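Brustance opens second Dolan workroom, adds women's walking boot line

DOLAN, March - Brustance, the family shoe and boot maker, has opened a second workroom in Dolan and will start shipping its first women's walking boot from there this spring. The boot is called the Grarineck. Full grain leather upper, stitched welt, resoleable. Comes in black, tan and a dark red.

The new workroom adds 20 jobs, mostly in cutting and lasting. Hiring is done for cutting, still open for lasting.

"We had customers asking for this boot for years and we kept sending them to the men's small sizes, which never fit right," said Marlene Kuhlmann, managing director. "So new lasts, all of them. Narrower heel, more room at the toe. It took longer then we wanted."

Rigoberto Orozco drew the pattern and ran the wear trials. Testers walked in the boots over one winter and sent back 1,141 comment cards, a lot of them about the tongue. The tongue was changed. So was the lace, twice.
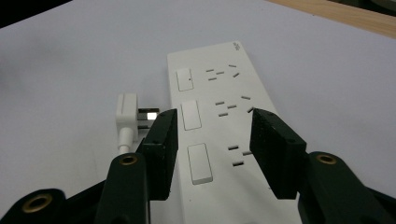
First run is 656 pairs. Half widths in every size. Stores that already carry the Brustance men's line get first pick, online orders open after that at 9 a.m. on launch day. Date to be confirmed by email to the mailing list.

Leather for the first run comes from the Letamau tannery, which has supplied the company's work boots since the old shop. Soles are glued and stitched in Dolan.

Repairs: every pair comes with 2 free resoles. Bring the boots in or mail them, the box doubles as a mailer. Turnaround will be posted on the repairs page once the bench is set up.

Retailers wanting samples should contact Jarlath Quinlan in sales. Samples are one size only for now, and have to come back.

Press contact: Deirdre Ní Mhurchú, Brustance press office, Dolan. Product photos and a size chart avalable on request.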